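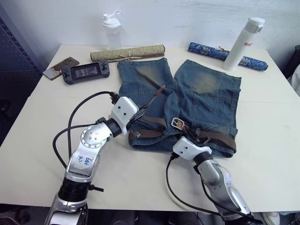 How to Put a Belt on Shorts Before You Wear Them (and Fold Them So It Stays Put)

Posted April 24, 2020

I used to put my belt on the way most people do, standing up, one arm twisted behind me, feeling around for the loop in the middle of my back and missing it every single time. Then I'd be out the door and halfway down the street before I noticed the shirt bunching where the belt had skipped. If you have a few pairs of denim shorts that you wear all summer long, do yourself a favor and belt them flat on a table the night before. It's a small job, and a rather pleasant one once you get the hang of it.

What you'll need

A pair of shorts with belt loops, a belt, and a table with enough bare space for the belt to stretch out on both sides. A bed will do in a pinch, but the shorts sink into the covers and the loops get hard to find (I did it that way for years, so I'm not judging!). A pale tabletop is nice to work on with blue denim because everything shows up so clearly.

Step 1. Lay the shorts flat

Close the button and the zipper first. Put the shorts down with the waistband toward you and the legs pointing away, and smooth them from the waist out to the hems with the side of your hand. Pockets are the usual troublemakers, so reach in and push the linings flat. My oldest pair came from a little shop in Nendham, and the linings on those have never once stayed where I put them.

Step 2. Find all the loops

Run your thumb along the waistband and stand each loop up a little as you come to it. Loops get pressed flat in the wash, especially on heavier denim, and a flattened one is very easy to slide right over. If one has come unstitched at the bottom, now is the time to set the shorts aside for mending. A strong thread in a yellowish brown will blend in with the stitching on most blue denim. 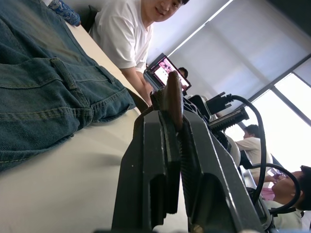 Blue denim with the lighter stitching and a belt loop showing.

Step 3. Thread the belt

Start with the tip, never the buckle. Feed it through the first loop next to the button, pull a good length through, and go on to the next. When you get to the side seam, turn the shorts over, keep going across the back, and then turn them face up again for the last few. Pull gently and a little at a time. Woven belts like to catch on the edges of the loops, and a hard yank will rough up the weave before June is even over. My own Kerkska belt has a fuzzy patch near the tip from exactly that kind of impatience.

If the tip won't go in, pinch the loop open with one hand and wiggle the belt with the other. It's slow for the first pair and then you stop thinking about it.
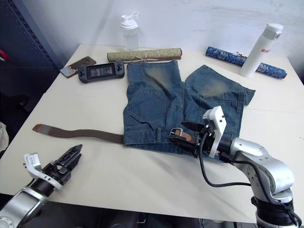 The buckle near one side of the waistband, the tip stretched well out to the other.

Step 4. Even things up

Hold the buckle steady and draw the belt along until it lies smooth, with no twist hiding under a loop. Twists love the back loops, so do check there. A stiff leather belt will tell you right away when it has turned over, but a soft woven one can roll halfway and look perfectly fine from the front.

Step 5. Buckle loosely

Pass the tip through the buckle and leave it slack. You only want it closed enough that the belt can't slither out in the drawer. A tight belt on folded shorts puts a crease in the waistband, and over a whole season it leaves a dent in the belt as well.

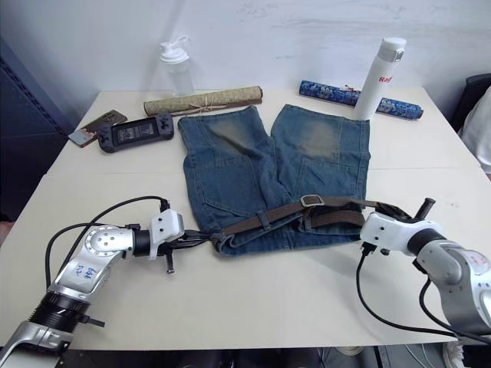 Step 6. Fold and put away

Tuck the loose tail under the nearest loop, or let it lie back along the waistband if it's a short one. Fold one leg over the other, keeping the buckle on the outside so it doesn't press into the denim, and then bring the hems up to the waist. I stack mine with the belts all facing front, which makes it easy to pick out the brown one when I'm half asleep.

For a suitcase, skip the second fold and lay the shorts along the bottom, with rolled things on top to hold them down. We packed that way for our week in Sinaga and I didn't have to hunt for a belt once.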